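**July, finish bench, 13:00 start**

Oil trial on boards, second round. Carrying on from Seema's page on the Pešek blend. The first round went tacky on the end grain and we never agreed why. Tsegereda thinks too much wax. I think we put the second coat on too early.

Stock: offcuts from the Jeltidby order, 6 pieces, all planed and sanded to 180 before they came to me. Wiped each with a damp rag to raise the grain, left them standing on edge over lunch, then knocked back with 240. Two had mill marks I could still feel near one end. Took those back to 120 and up again. Should have checked before wetting.

Scale first read 1300 g for the full can of blend, 656 g after decanting into the jar. Label on the jar now. Please don't top it up from the old can, the old can is the batch with the extra wax.

Coats:

- Pieces 1 and 2: Pešek blend, flooded, wiped at 15 minutes
- Pieces 3 and 4: same blend, thin coat with a pad, wiped straight away
- Pieces 5 and 6: plain mineral oil from Aston, flooded, wiped at 15 minutes

End grain drank the first coat on 1 and 2 within a few minutes, so I gave the ends a second wipe. Did the same on 5 and 6 to keep it fair. Forgot on 3 and 4 and left them.

Branislav came by and asked about grooves. Oil pools in a juice groove and stays there if you only use a flat pad. He runs a folded rag corner along it, then a dry cotton swab. Tried it on a scrap with a routed groove and it came out clean. Adding that to the finish sheet.

18:55. Pieces 3 and 4 dry to the touch. 1 and 2 still slightly sticky at the ends, faces fine. Mineral oil pair feels greasy all over, as expected.

Rags laid flat on the rack outside, not in the bin. Svatopluk, the lid on the metal can doesn't close properly, can we get another from Grosetti?

To do:

- second coat on all of them tomorrow, same order
- water drop test after the third coat
- ask Elsie whether her customer wants the wax at all

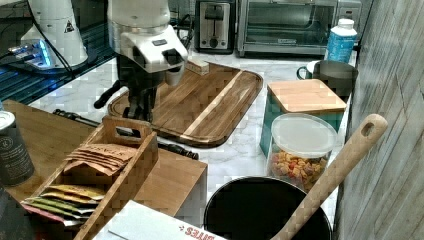 Brown board with the pale diagonal stripe and edge groove.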